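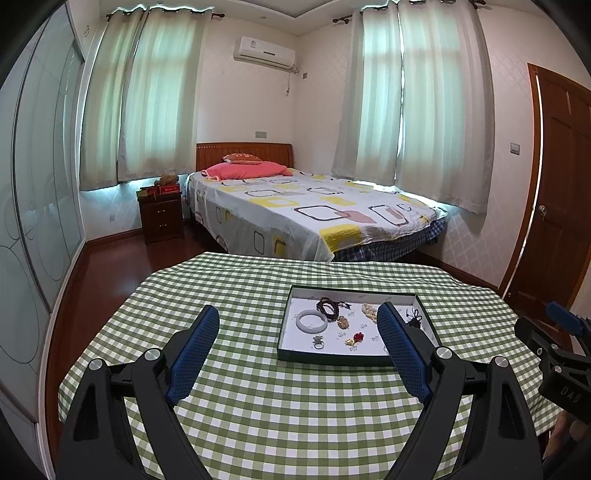 A reader out in Zerndale wrote to ask whether I'd lost my mind, telling people to leave their patio furniture where it was and dig up the patio instead. Fair question! The email went on for a while (drainage, a sloping yard, a husband who wants gravel and a wife who wants anything else) and ended by wondering if a person can fix a puddle next to the back door without tearing out every single paver. The short answer is maybe. The long answer is the rest of this item, so get yourself a coffee.

I should back up. In the August newsletter I wrote a few lines about the low corner of our patio at the Wallmont house, and I got more mail about that than about anything else I've put in here, including the thing about the hedge. I guess a lot of you have a low corner. Ours sits right where you step out of the kitchen, and every time it rained we had a nice little pond there for the rest of the day. I'd gotten used to doing a sort of hop over it with a tray in my hands, and I'd probably still be hopping if the pond hadn't started creeping toward the door sill.

So what did we do? First, we did the wrong thing, and I'll tell you about that because it's the part people keep asking about. I lifted the sunken pavers, dumped in play sand left over from the kids' sandbox, tamped it down with the end of a fence post, and put everything back. It looked terrific. It stayed looking terrific until the first real downpour, and then the sand went wherever sand goes and the pavers sat down again, lower than before and now also crooked.

The second time I got a real quote. Two of them, in fact. One came in at $3,099 for redoing the whole patio on a new base, with edging. The other, from Droltach, was $1,667 to lift and reset the back half only, regrade it away from the house and put a channel drain along the door. We went with Droltach. I don't get anything for saying so, and I paid the same as anybody would. They took three days and left the place tidy, though they did park on the one patch of grass I'd just reseeded, and I'm still a little sore about that.

What I learned from watching over the crew's shoulders (they were very patient with me) is that the pavers hardly matter. It's all in what's underneath. They dug down a lot further than I had, and out came this gray, greasy clay that had been sitting there holding water like a bowl. In its place went crushed stone, in layers, with the plate compactor run over each layer before the next one got spread. Then a thin bed of coarse, gritty sand, nothing like the soft stuff from the sandbox. Then the pavers, and then the joint sand swept in dry and swept in again. I had always pictured the digging as the quick part and the laying as the slow part – it's the other way around.

The slope is the other thing. You want the surface to fall away from the house by something like a quarter inch for every foot. That's so little that you don't notice it when you're standing there, and your chairs don't rock, but water notices right away. Ours had settled so that the last few feet tipped back toward the kitchen. If you want to know what yours is doing, set a long straight board on the pavers with a level on top and shim up the low end until the bubble sits in the middle. The height of the shim over the length of the board is your slope. It takes five minutes and it'll tell you more than an afternoon of squinting.

Now, to the gravel husband in Zerndale: I'm partly on your side. Gravel drains beautifully, it's cheap, and you can put it down over a weekend. My sister-in-law has it at her place and loves the crunch. But right outside a back door it ends up in the house, in the dog, in the door track, in everybody's shoes, and you can't push a chair back from a table on it without a fight. If I were in your spot I'd keep something hard for the first stretch out of the door and let the gravel start after that. You might both be able to live with it.

And can you fix only the puddle? If it's one small dip, away from the house, and the pavers around it are sitting flat, then yes, I think it's worth trying. Lift the low ones plus a ring of good ones around them, dig out whatever's soft, pack in stone in thin layers, and go slow with the leveling. If the dip is up against the wall, or it's the second time you've fixed it (ahem), I'd get somebody to come take a look. Check where your downspouts let out, too. One of ours was emptying right at the edge of the patio, behind a big pot of rosemary, and I'd walked past it for years. A length of extension pipe took care of that.

A few smaller things people asked about. The weeds in the joints do come back, but much less with the polymeric sand, the kind that sets up when you mist it. Read the bag about rain before you start and blow every last grain off the surface first, or you'll get a hazy film that's a real pain to scrub off. Moss I leave alone on the shady side, I like it. We didn't seal anything, and I don't think I'm going to. The channel drain has a grate that pops out, and with the leaves coming down right now I've been scooping it out pretty much whenever I take the trash to the curb.

For materials, the stone yard at Grube sells crushed stone by the scoop if you've got a truck or a friend with one, and they'll deliver if you haven't. Bring your measurements with you, length and width and depth, and they'll do the math at the counter. I had 157 pavers come up out of the back half and all but a handful went back down. The chipped ones went along the fence, where they make a decent landing spot for the wheelbarrow.

One more note on timing. If your ground freezes early, I'd hold off on any digging until spring and spend the winter with a notebook instead – go out after each rain, see where the water sits and how long it takes to leave, and draw it on a rough sketch of the yard. That sketch was the first thing the crew wanted to see when they came to quote.

Next time I'm going to get into steps, and whether ours need a handrail. If you've put one in yourself, write and tell me how you anchored the posts.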